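About Nosside

We use cookies to remember your settings and see which pages people read. Accept | Manage choices

Hi! I started Nosside at my own kitchen table in Histholm, mostly out of irritation with my own cupboards (so many boxes, so few lids that fit). These days I run short hands-on classes in putting a kitchen in order, plus a small shop shelf of the storage pieces I like enough to use myself.

I'm fussy about food containers, I admit it. I want to see what's inside, so clear sides, and I want a lid that clips down and doesn't just sit there hoping for the best.
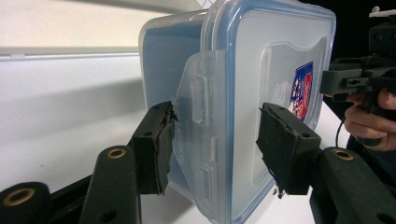 I also like a box with square-ish sides and rounded corners, because round tubs waste so much shelf! My first order was 43 boxes from a supplier called Avram, and I carried every one of them up the stairs myself. Last August we passed 200 class bookings, and I bought a cake.

The other thing I go on about is baskets. Boxes on their own slide around and get stacked three deep, and then the rice disappears for a year. Put them in an open basket and you can pull the whole lot out, find the rice, and push it back. Wire is my favorite since it's light and you can see through the sides.
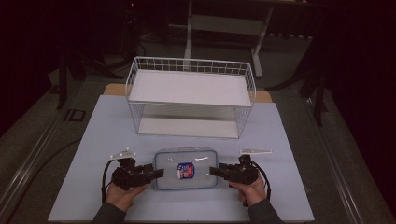
A clear lidded container and a white wire basket, down on the board.

Classes run two hours and we keep them small. The beginner one is called Edar (my grandmother's word for a pantry, and it stuck). Bring a box from home that drives you nuts, lid or no lid, and we'll find a place for it. Coffee's on me.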